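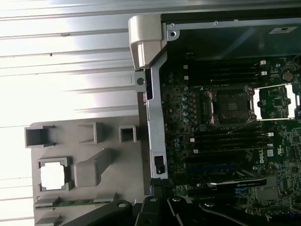 Bello Okonkwo wrote to the board that the visitor office at Orkholm had told him two different things about the seafront parking permit, and he asked whether anyone could say which was correct. His message is given in full.

Posted by Bello Okonkwo, November

I am arranging a stay at Orkholm for a party of 18, most of them retired, and we will be coming by minibus. The town website states that a visitor permit covers any vehicle on the seafront for the length of the stay. The person who answered the telephone said that minibuses must use the upper lot on Dascombe Road and walk down. Two of our members cannot manage the steps. I would also like to know whether the cliff railway runs outside the summer season, as the timetable I was sent has no dates on it.

Posted by harborview_94

The permit page has been out of date for some time. Seafront bays are marked for cars only, and a minibus left in one will be ticketed even if the permit is displayed. You are, however, allowed to set down and pick up passengers at the turning circle beside the bandstand. The limit is 2 minutes with the driver remaining in the vehicle, but parties with limited mobility may request a longer stop by writing to the visitor office before arrival. Please ask for the reply in writing and keep it on the dashboard.

The upper lot has spaces long enough for a minibus along its north wall. These fill early when the Solton ferry is running – I would advise arriving before 10 a.m. The path from the lot to the promenade has 60 steps and a handrail on one side. There is a sloping route by way of Dixit Gardens, which is longer but has benches, and the lower gate is locked at dusk.

Posted by M.

We always parked on the front and never had any trouble. That was in a van, though, and a while ago.

Posted by Tidewatch

The previous reply should not be relied upon. On the second matter, the cliff railway does not keep a full winter service. It operates on weekends until the end of November, weather permitting, and then closes for maintenance until spring. Notice of wind closures is posted at the lower station only, so it is best to send one member of the party ahead to look. Group tickets are sold at the upper station and must be paid for together.

If the railway is closed, the number 2 bus stops near the top of Dascombe Road and again behind the pier. It has a low floor and a ramp.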